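Open Day at Baltberg, 24/09/2023
Posted under: Visits

Baltberg opened its test yard to the public on Sunday and I drove over with Nuria Tejada, who used to work in the next building. It is a 39 minute drive from our place if you take the ring road. Parking was in the Plullwood lot across the street, and you walk over from there and sign in at the gate. They give you a badge and a pair of safety glasses, which you hand back when you leave.

The visit came in two parts. First there was a talk in the canteen by Jozef Leemans, who runs the outdoor robot program. He kept it short. Most robot arms in factories work indoors, with even light and a flat floor, and the parts arrive in the same spot every time. Baltberg wants arms that can do simple handling jobs outside, next to parked equipment, where the light changes all day. He showed charts of grip attempts in sun and in shade. I did not copy the numbers down. He said strong highlights on smooth surfaces were still a problem for the software, and that deep shadow was worse.

After the talk we were split into groups and taken out to the yard. Our guide was Akinyi Massawe, one of the test engineers. She asked everyone to stay back while the arm was powered and then let the operator, Benito Cantero, get on with it.

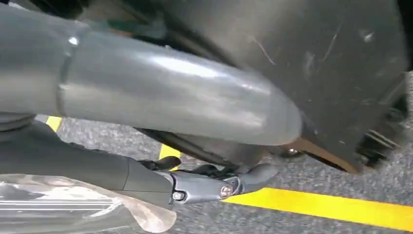 The exercise they were running was about close approach. The arm has to bring its open gripper in near a curved pipe without touching it or anything next to it, hold there, and back out again. Massawe said this was the part visitors find dull and the engineers spend the most time on. A two-finger gripper is a simple tool, but the arm behind it takes up space too, and in a tight area it is often the wrist that hits something first. Cantero ran the approach three times while we watched. The second one he stopped himself and started over from farther out. He moved the arm slowly, slower than I had expected, and Massawe said the speed limit is set low on public days.

A man in our group asked whether it could undo a bolt. Massawe said no, that is a different tool and a different project, called Driklow, and it was not being shown.

We had almost 2 hours on site in total. There was coffee in the canteen afterward, and Emiliano Salcedo from Mateos had a table with spare gripper fingers you could pick up and handle. They were lighter than I thought they would be.

Entry was free but you had to register ahead. The yard has no cover, so bring a hat. The next open day has not been announced, and the front desk said to check the notice board at the gate.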